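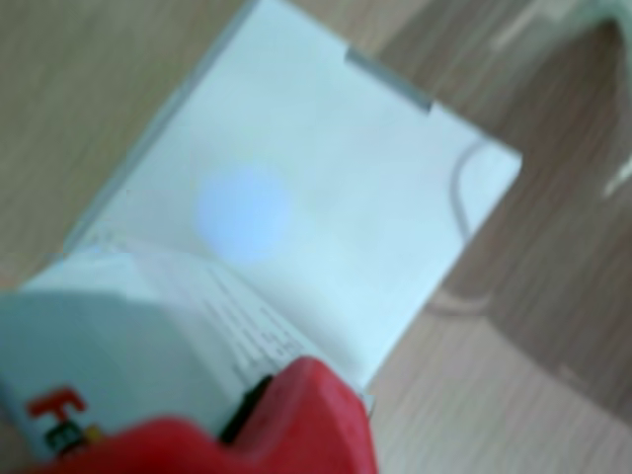

Lumturie Vasić wrote:

> Could whoever still has boxes from the November swap please say what they're keeping and why? I've got 7 of them in the hall and I refuse to believe that every gadget needs its box kept for ever. My mother kept the box for her iron longer than she kept the iron. And what do people do with the leaflets? I open them, they spring out like an accordion, and they never go back in the way they came. I've started just shutting the lid on them and leaning.

Lumturie,

I can only speak for the flat white ones, of which I have become an unwilling collector. There's one on the table as I write, with the leaflet beside it curled up like a slice of old ham. I've had it under the Luson atlas for two nights and it has learned nothing.

My rule, for what it's worth, is that a box stays until the guarantee runs out and then it goes in the recycling the same week, before I can start thinking it might be handy. It is never handy. A flat square box is too shallow for anything you would want to store and too well made to throw away with a clear conscience, and that is how you end up with 40 of them, as my late uncle did, each inside a slightly larger one. We thought we'd found the silver.

The leaflets are another matter. I did try to refold one properly last winter and got as far as the Finnish. What I do now is this: tear off the pages in the languages I can read, write on the top what the thing is and when I bought it, and put them in a plastic sleeve in the ring binder. The rest goes. Beatriz will tell you that you can find all of it online, and so you can, until the morning you need to know what the blinking light means and the thing that's blinking is the router.

Do write on it what the thing is. I can't stress this enough. The makers of small white objects don't like to put it anywhere obvious, and I have a leaflet here headed "Your new device" that could belong to anything in the flat. I've kept it for three years out of respect.

On the boxes from the swap: Ming-te took the big ones for the Wogan move, so those are spoken for. I have two left with the inserts still in, and I'd keep those together if anybody means to sell the contents on. Buyers do seem to pay more for a thing in its box, even when the thing is scratched and the box has been used to prop up a fern. Without the inserts I wouldn't bother. Flatten them and be done.

If it's tape that's putting you off, a warm hairdryer will usually persuade it. Go slowly at the corners or the top layer of card comes away with it and you've got a box with a bald patch. Radka uses a butter knife, but Radka has steadier hands than I do and, I suspect, worse butter.

I'll be going past yours on the way to Narnau and can take your 7 down to the card bank, provided they're flat. I'm not carrying air up that hill again.

Stojan Babić

PS – Whoever lent me the binder with "Ikano, misc." on the spine, it's full. You may have it back, but you'll need both arms.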